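3 May 2021

Woke up early and resolved to deal with the kitchen things, a resolution I have now made on three separate occasions this spring. The first two ended in toast.

The plan was simple. Take everything out of the box marked MISC 8, put it on the white table, decide what lives here and what goes to the swap shelf at Gida. I numbered the boxes when I left the old place and felt very grand doing it. I did not write down what the numbers meant. Box 8 could have been tax papers. It was a colander, mostly.

The colander is the mint green one, the big oval with the flat tabs on either side, and I have carried it through three apartments without once needing to drain that much of anything. I keep thinking there will be a dinner. Some evening in May with the windows open and a vat of spaghetti and people leaning on things. In the meantime it takes up an entire shelf and I store the smaller bowls in it, so I suppose it is furniture. Keeping it.

The ketchup I have no defense for. Who packs ketchup? I do, apparently, between a plate and a cup, as if there would be none where I was going. I laid it down on the lavender plate while I thought about it and there it stayed, looking like the main course.

Then the toy food. I had forgotten I owned any. It came from the flea market on Mosel Street, a whole bag of it for the nieces, who played restaurant with it for one wet weekend and then discovered the stairs. Most of it has wandered off since. What's left is a strawberry, a pale yellow vegetable I can't settle on (corn? some sort of root?) and a round orange thing that I have been calling a peach and that the younger niece always insisted was an egg. I put it in the small blue bowl, where it looks respectable either way. I was charged 100 for a plate of it in their restaurant once. No currency given. Service was slow.

The toaster oven is the real question. It is compact, which is what the listing said, and it has two knobs, one of which I understand. I had it on the table to see whether it would look smaller there than it did on the counter. It looked larger. The electric bill from Emavia came last week with a meter reading of 1534, up from 1473, and I would like to blame the toaster oven for all 61 of those, but I did also leave the hall light on for most of the month.

Took a break at noon and walked down to Đàm for noodles, which meant another day of not draining any of my own. Came back and moved the green cup from one side of the table to the other. It fell over. I left it.

Final tally: nothing for the swap shelf. The strawberry nearly went, and then I thought of the nieces asking for it — they won't — and put it back. Box 8 is flattened by the door at least, and there is still Box 9, which is heavy and makes a sliding noise when tipped. Tomorrow, or the day after.

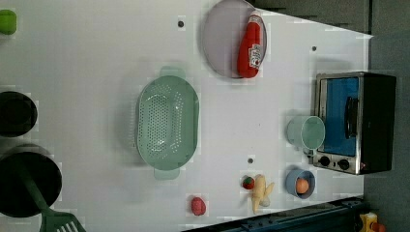
The contents of Box 8, plus one toaster oven, all staying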